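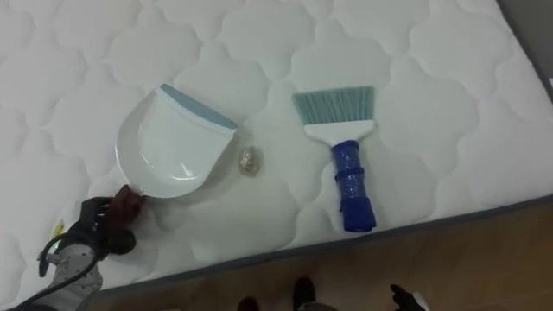
A bare quilted mattress, with a dustpan on top.

How to Clean a Mattress

Posted Wednesday, January 21, 2026

Most mattresses can be cleaned at home in one morning, with a few hours of drying time after that. Start early so the bed is ready by night.

What you need

Vacuum with an upholstery tool
Soft brush and dustpan
Baking soda, one full box
Dish soap
White vinegar
Two clean white cloths
Spray bottle

Step 1. Strip the bed

Take off everything, including the mattress pad, and check the care tags before washing. Pillows can be done the same day if the tag allows it. Open the windows.

Step 2. Brush and vacuum

Brush crumbs and lint toward one edge and collect them in the dustpan. Then vacuum the top in slow, overlapping passes. On a quilted top, follow the seams with the narrow end of the tool. Dust settles there and a quick pass will leave it behind. Do the sides last.

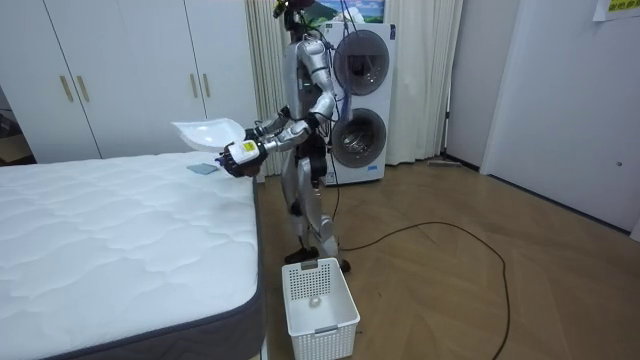 Step 3. Treat the stains

Mix a teaspoon of dish soap into two cups of cool water. Dampen a cloth, wring it out well and blot from the outside of the stain to the middle. Do not rub. For sweat marks, use equal parts vinegar and water in the spray bottle and mist lightly. Never soak the fabric. Memory foam in particular holds water for days.

Blot again with a dry cloth and let the spot dry fully before you go on.

Step 4. Baking soda

Shake it over the whole top and leave it for at least 2 hours - longer if there is a smell. Vacuum it all up, then go over it a second time.

Step 5. Rotate and make the bed

Turn the mattress head to foot. Flip it only if the maker says both sides can be slept on. Put a washable protector on before the sheets.

How often

Twice a year is enough for most homes. I do ours in January and again in April, when the windows can stay open all day. If you have pets, vacuum the top every time you change the sheets.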